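Notebook, returns and outbound crates
Nernau store, rack aisle
16/02/2020

Purpose: find a packing order for film mailers in the black vented crates that keeps the labels readable without lifting everything out. Carried over from the Reno trial, where the parcels were boxed and the problem did not come up.

Materials. Black plastic crates, open top, slotted walls. Mixed soft parcels in black mailer film, all labeled before they reach the aisle. Handheld scanner, Plilline sheet for the log. No inserts or dividers. I left dividers out on purpose — they were tried at Reno and the small parcels slid under them.

Method as written up before starting:
1. Crate on the floor or at chest height, long side toward the packer.
2. Largest flat parcel first, label up.
3. Second layer offset so that the barcode below stays clear.
4. Soft or badly creased parcels last, standing against a wall.
5. Press by hand on the film only. No pressing on labels.

Step 4 is the one I expect to change. A soft parcel stood on edge takes up little floor but slumps, and then it covers whatever is next to it.
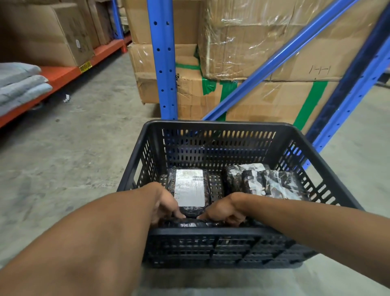 Four parcels in the crate, two hands on the front one. Label and barcode clear on the upright parcel at center-left.

Notes on standing versus flat. A parcel leaning on the back wall shows its whole label to the packer and can be scanned from the front. Two parcels standing one in front of the other are worse than two flat ones, and the rear one has to be pulled forward every time. Suggest one standing parcel per stack position, no more.

Film. The glossy film is slippery against itself and grips the crate wall poorly. Stacks of two hold if the lower parcel is flat. Stacks of three were not stable in the Reno crates and I am not going to repeat that here. Tape over a label is a separate problem: the scanner reads through clear tape when it is smooth and fails when it is wrinkled. Ask the bench to keep tape off the barcode area altogether.

Log totals so far, all from the Plilline sheet: 1331 parcels listed, 514 of them in film, the rest in cartons. First batch for this test is 200 film parcels. Second batch is 216, same crates, revised order. Keep the two batches on separate sheets. The Reno log mixed them and the comparison had to be dropped.

Label condition. Three grades for the sheet: clean, worn, unreadable. Worn means the edges have lifted or the print is smudged but the code can still be made out by eye. Handwriting on a label does not lower the grade unless it crosses the bars.

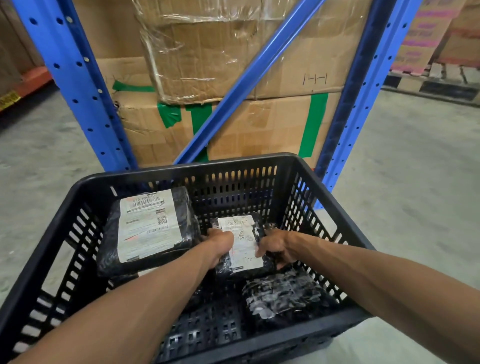
Small parcels go in after the large flat one and are held from both sides while being set down. One-handed placing bends the label along the middle and the crease stays. Two hands cost a little time per parcel and I would accept that.

Where the floor of the crate is left open between parcels, small ones drift into the gap in transit and turn over. Fill the gap with the softest parcel available, or move the large one to the center and close up both sides. Second option to be tried in the 216 batch.

Rack side. Cartons stay where they are during the test. Crates are not to be parked against the uprights, as the rim catches on the edge of the steel when the crate is lifted. Carry them clear of the rack first, then turn.

Scanning position. Chest height is better than floor height for reading, worse for pressing down. Split the job: pack low, scan high. The code line at the top of the label is large enough to check by eye against the sheet, so a failed scan can be typed in without taking the parcel out.

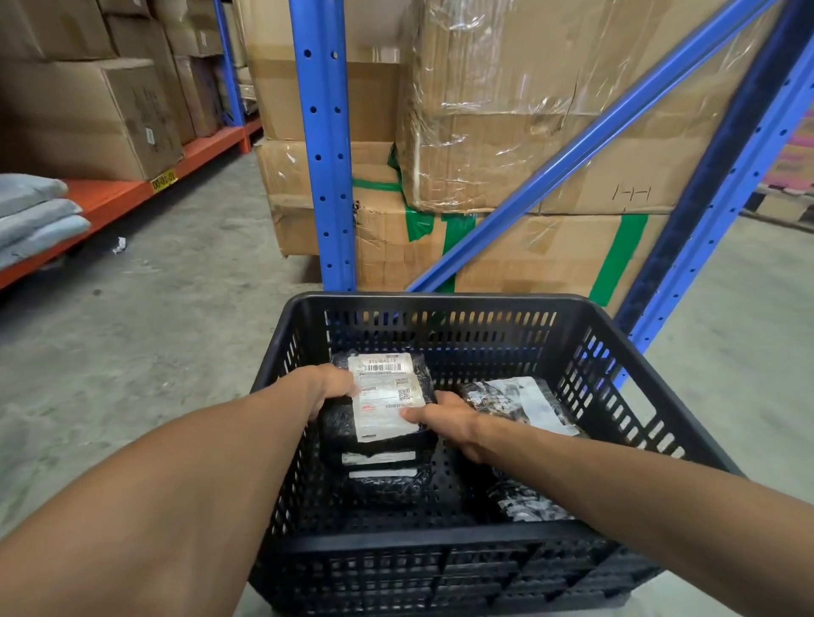 Thumbs belong on the lower part of the label or off it. The barcode has to stay uncovered until the line is logged. Add this to step 5.

Open points:
— Từ asked for the crate count per aisle. Not available until both batches are closed.
— Torn labels. Reprint at the bench or log as unreadable and carry on? Reprinting breaks the sequence on the sheet. Leaning toward logging.
— Sweep the aisle before the second batch. Loose paper on the concrete gets mistaken for detached labels.
— Step 4 to be rewritten as "one standing parcel per position, against the back wall."

Second batch in March if the crates are still free. Revised sheet goes in the same folder as this entry.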